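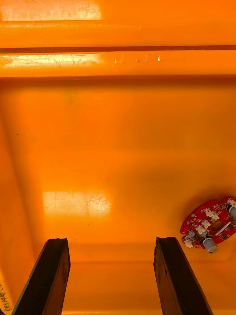

Kit Jedwood para clubes de robótica: reseña tras 20 sesiones

Fullolov lo vende por 247 euros y promete «clasificar piezas desde el primer día». En el club de Endbridge el primer día se nos fue en buscar el manual, que venía en otro idioma.

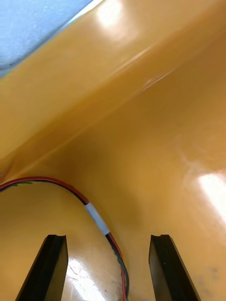 Cable dentro de la cubeta, con su manguito blanco.

La pinza se monta bien y se calibra regular – según le dé. Con los cables, paciencia: son la asignatura que suspende todo el equipo.

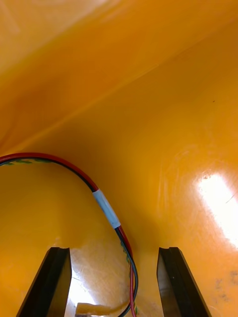
Lo que no convence

El plástico brillante devuelve cada lámpara del techo, y el programa de visión se enamora de los reflejos.
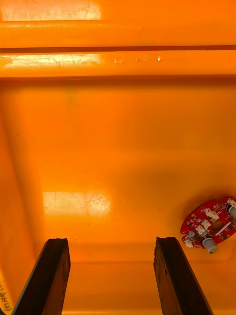

La placa roja, a la derecha de la pinza.

¿Repetiríamos? Sí, pero con la cubeta mate, que se vende aparte.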